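Leave the Culvert Money Alone

2020-02-25

The county wants to move the culvert replacement money on Gilik Creek into road resurfacing for the year. I think that is a mistake, and I say so as someone who drives those roads every morning.

The pipe under Skarnis Road is too small. It was sized for a watershed that was mostly pasture, and the upper end is now roofs and parking. When it rains hard the water backs up, goes over the shoulder and takes the gravel with it. The road crew has patched that same shoulder 4 times. In October the road was closed for 13 hours, and the 911 dispatcher had to send the ambulance the long way by Guerra Hill.

Oona Saarela argued at the hearing that resurfacing helps more people. That is true this year. It stops being true when new asphalt is laid over a failing crossing and has to be cut open again.
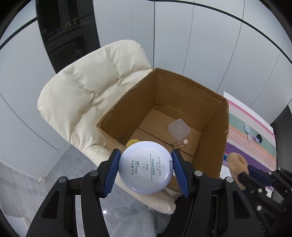

There is also the stream itself. The outlet hangs well above the pool, and fish cannot get past it. The 200 feet of bank below it have been losing soil since the pipe went in, and the willow stakes planted there will not hold while the outlet keeps firing water at them. Valquíria Fontes, who farms the lower side, has moved her fence twice.

The design is finished and the permits are in hand. Permits expire. The board should vote to keep the money where it is and put the job out to bid before summer low water.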